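3.2 What the anniversary stories keep coming back to

Reading these stories side by side was the best part of the project, and it changed what we were looking for. We had started out expecting the anniversary coverage to be mostly about the investigation: what police had found, what they hadn't, who was still being asked to come forward. Some of it is. But the longer pieces, the ones given a full page or a weekend slot, spend far more of their space on ordinary family life. Brothers and sisters get married, move towns, have kids of their own. A bedroom is repainted or left alone. The missing person is placed beside all of this as someone who should have been at the wedding, and the reader is asked to do the same sum the parents do each year.

We came to call this pattern the "would-be life", and it appears in both of the newspapers we read closely, the Stunley daily and the Claltano weekly. Þrastardóttir's earlier work on memorial notices found something close to it, though in notices the family writes the words and in news stories a reporter chooses them. That difference matters a great deal! A parent may talk for an hour about search areas and five minutes about a cousin's new house, and the house is what gets printed. We can't see the hour of talk from the page, so our claims stay with what readers were given.
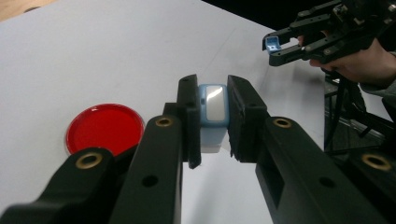 Figure 2.

3.3 Length, placement and the July dip

Stories in the Stunley daily tend to run to 700 or 800 words when a family member is interviewed, and seldom pass 100 when no one is. The short ones are nearly always built from a police statement, and they read like it - a date, a place, a phone number. We had half expected the Claltano weekly to follow suit, but its editors seem happy to give a long run even to a piece with a single source, usually someone from the school or the local footy club who remembers the person well.

July was a surprise. None of our cases has its anniversary then, yet the month has its own small crop of stories, most tied to birthdays or to a walk or fundraiser. These are warmer in tone and much less tied to the day the person was last seen. They talk about favourite songs and bad haircuts. We think they deserve a study of their own, and we would love to see someone with a bigger collection take it on.

3.4 A note on the coding

Each story was read twice using the Hulleo coding sheet, with the second reading done after a break of several weeks. Where the two readings differed, we kept both and went back to the full page, headline and neighbouring stories included. Most of the differences came from one category, "hope", which we had defined too loosely. A parent who says the door is always open may be hopeful, or may be using a phrase that reporters have come to expect. We ended up splitting it into stated hope and set phrases, and the tables in Section 4 use the split version.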